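A thread about tidying the lounge at Plarkergate, which I said I'd do in June and which is now a July job. Muting is free, off you go.

Some background for new people. We share the downstairs lounge between the flats. Two big grey sofas came with it and they are far too good to get rid of, very deep, very squashy, and they eat up nearly all the floor. Everything in there has to live on, behind or between them.

The between bit is what I want to talk about. It's the way through to the door and it's NARROW. I'm a side-stepper by now. You come in with shopping bags and you do a sort of crab walk past the armrests.

So naturally it's also where things get left. I've been in and out of there all morning with a bin bag and a cloth, and my phone says I've done 3,741 steps without leaving the building.
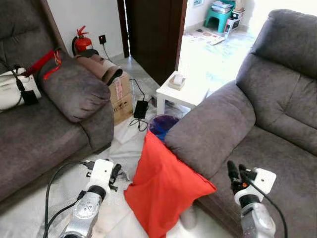 Last edited: July, this thread

Right so, the red one. It's been off the sofa and in the gap by the armrest every single time I've gone in this week. I pick it up, I plump it, I go and make a tea, and by teatime it's slid down again. The arms on those sofas are so rounded that nothing will stay put on them.

I do love the colour though! Red-orange against all that grey. Without it the place would look like a dentist's waiting room.

The little bin tucked in behind it is staying. I know some of you will say move the bin. I tried it by the door for a fortnight and people just put their wrappers down the side of the seats. Next to the armrest you can reach it sitting down, and that seems to be the only thing that matters to anyone.

Then there's the corner. Cardboard, with the brown and beige padded thing on top, under the fire extinguisher. I have asked in the group chat whose padded thing it is and got three thumbs up and no answer. What does a thumbs up mean there. Is it yours or do you like it

I don't want to chuck it in case it's somebody's. But I'd like stuff a bit further away from the extinguisher, so the cardboard is going to the shed once I've been through it. I think there might be the old curtains in there, or the Christmas lights, or neither.

Bags! I've put a hook rail on my list, a cheap one, because white bags on a grey sofa make the whole room look messy even when the rest of it is fine. 5 hooks should do us. Bernero had them on the website last time I looked and then obviously they went out of stock when I had my card out.

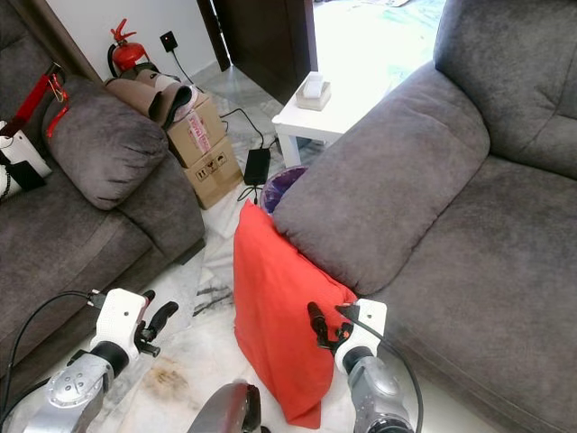

Mabula

Back after lunch (cheese toastie, thanks for asking). Floor next. It's a nice pale floor with a bit of marbling and you can imagine how well that hides things. There's a brownish stain on it that I have now been at with washing-up liquid, then bicarb, and I'm moving on to Plavum, which my aunt swears by and which smells like a swimming pool.

Left it to soak for 10 minutes. Windows open. I'll report back but I'm not hopeful — I think it might be tea and I think it might be old.

Someone's asked how you hoover under sofas like those. You don't, you take the long nozzle off and lie on your front and poke it in as far as your arm goes. Moving them is a two-person job and last time we did it we couldn't get them back at the same angle and people complained for a month.

And yes I've thought about pushing them against opposite walls. Tried it! You end up shouting across the room at each other. Having them angled in a bit is much nicer for a chat, you just pay for it in shins.

Small tip if you've got the same sort of fabric. Rubber glove, slightly damp, wipe it along the seat in one direction and all the fluff rolls up into a disgusting sausage. Do the armrests last, they're the worst. I got enough off ours to knit a hat.
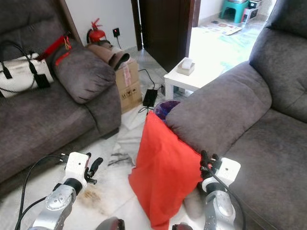 Anyway, what I'm after is ideas for keeping red things on a rounded sofa arm. Non-slip mat underneath? A stitch or two? I've seen those weighted arm covers but they wanted 50 quid for a pair and I'm not made of money.

A basket's been suggested twice now. Where would the basket go, please. Look at the gap. There's a bin in it already.

Update on the stain: bit lighter round the outside, same in the middle. Second go with the Plavum tonight when everyone's gone up.

Update on the padded thing: a fourth thumbs up.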